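Bimanual grasp selection: planner keeps picking bubble wrap over the packet
Drorkano forum > Perception and planning

tirta_goh
6 Aug 2026
Box-emptying task, two grippers, three soft items touching each other. Segmentation merges the clear bubble wrap with the printed packet next to it, and the grasp lands on the fold between them.

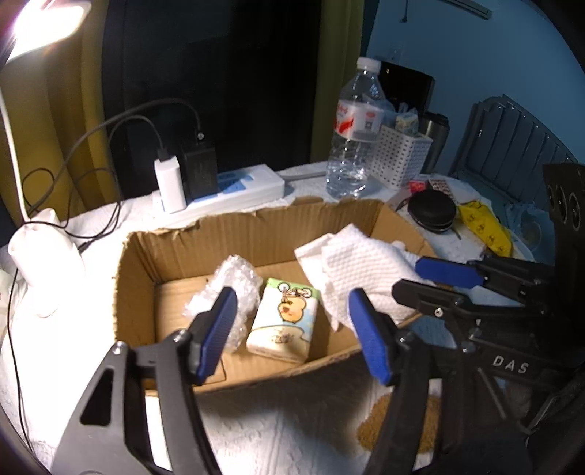 pbansal
Check depth before you blame the mask. Clear film returns garbage on most stereo units, and your planner scores garbage as a flat surface.

tirta_goh
Depth is masked below confidence 100. Same result in 23 of the logged attempts.

zahira.o
Then the hole gets inpainted downstream. Jallach does that by default — look for fill_invalid in the preprocessing config.

afiqj
Disagree with both. The waffle-texture cloth or paper towel on the right gives you clean edges, so perception works where there is texture. I would lower the score for specular regions and leave depth alone.

pbansal
That hides the fault. The next clear bag will break it again.

tirta_goh
fill_invalid was on. Turned it off and the merged mask splits in replay. Planning time went up by 12 ms. Have not run it on the arms yet.

afiqj
Post the replay with both settings, same seed.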